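Posted in: Student Projects > Robotics & Mechatronics

Teaching an arm to find its way around a motherboard: my end-of-term report

My project this term was the perception and planning code for Botoro, which is the name our lab gave to the arm on the e-waste bench. The bigger idea (shared between a few student projects) is to pull reusable parts out of old servers. Mine was the bit in the middle: look at the board, work out where everything is, and give the arm a path that doesn't end with it grinding into a capacitor.

I started in July with pretty much no vision experience, so I leaned hard on Mostley, the in-house labelling tool. It's clunky but I got fond of it! I labelled 1718 wrist camera images over the term, mostly late at night with the radio on. There were 27 part classes when I began, which was way too many. Half of them were different flavours of tiny connector that the planner never asks about. I cut the list down to 10 and the detector got better almost straight away, and so did my mood.

The classes that matter most are the big landmarks: CPU socket, memory slots, coin-cell battery, screws. If I can get the socket and at least two other landmarks, I can fit the board's pose and stop caring which way up somebody has put the case on the bench. The fit runs in Sandberg, our planning package, and it's a plain least-squares job with a step that throws out bad matches. Nothing fancy, but I rewrote it twice because I kept mixing up the camera frame and the tool frame. (Draw your frames on paper. I still have mine stuck above my desk.)

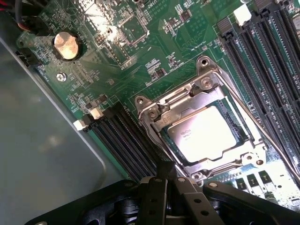 Glare was the thing that ate most of my time. A processor's heat spreader is basically a little mirror, and under the bench lights my detector would either lose the socket completely or decide the bright patch was a battery. I tried turning the exposure down, but then the black memory slots turned to mush. What ended up working was grabbing a short and a long exposure from the same pose and blending them before detection. It makes each look slower, and I can live with that.

The second headache was the gripper blocking its own view. When the wrist gets low over the board, the fingers cover whatever is right under them, and that's usually the part I want to know about. My first version re-detected everything at every step, so a screw would pop out of existence as soon as the gripper got near it and the planner would happily forget it was there. Now I keep a small map of the board. Once a part has been seen clearly it stays in the map, and a mask for the gripper tells the code "you can't see here, so don't delete anything". I should have done it that way from the start.

Control was the part I was most scared of and it went fine, mainly because the Olard driver does the hard stuff and I only send it waypoints and a speed limit. I did add a slow zone close to the board. Before that I had a couple of very exciting afternoons with my hand on the stop button.

What's still broken: dark grey latches on black slots. The detector loves the pale ones and misses the dark ones a lot, and I don't have enough labelled examples to fix it. Lever arms are also annoying because they're long and skinny and a box is a silly shape for something lying on a diagonal. I'd like to swap to rotated boxes next term, if I can talk Mostley into drawing them.

My code and the label files are on the lab drive with a readme. Please read the bit about calibration before you run anything on the real arm.

Related projects
Sorting screws by head type with a cheap webcam
Sandberg for beginners: your first collision-free path
Why our cable detector hates the colour black
Olard driver notes and common error codes

Contact the lab | Copyright Student Projects Archive | Back to top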